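Search this site Search Enter keywords

Changes to green waste collection from March

Green bins in Stallham and the streets north of Peng Road move to a fortnightly pickup in March. Residents in Clustwood already have the fortnightly service and will see no change to their collection day.

The council made the decision after last year's survey, which drew 445 responses. Of those, 308 supported a fortnightly run if the larger bin was offered at no extra charge. The larger bin is now available on request, and households that want one can order it through the front counter or by ringing the waste line before the end of February. Old bins will be taken away when the new one is dropped off, so please leave yours empty at the kerb that morning.

Bins should be out by 6 am. Trucks will be coming from the other end of the run, and streets that were used to a mid-morning pickup may now be among the first. Leave a gap between bins and keep them clear of parked cars and low branches.

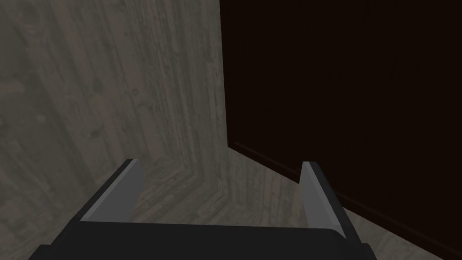

Lawn clippings, leaves, weeds and prunings can all go in. Branches need to be cut to fit with the lid closed. Please don't put in soil, bricks, treated timber, plant pots or plastic bags, including the ones marked compostable. Loads with too much of the wrong material end up in landfill, and the council pays for that by the tonne.

Food scraps are still not accepted. A trial is being looked at for later in the year, but it depends on the Finasent composting site getting its approval to take them.

Anyone with more than the bin will hold can use the transfer station, which is open until 5 pm. Trailer loads of green waste are free for residents with proof of address — a rates notice or power bill will do. Mulch is sold from the same gate in 60 litre bags, or loose if you bring your own trailer and a tarp to cover it.

New calendars will be in letterboxes during February. Spare copies will be kept at the library.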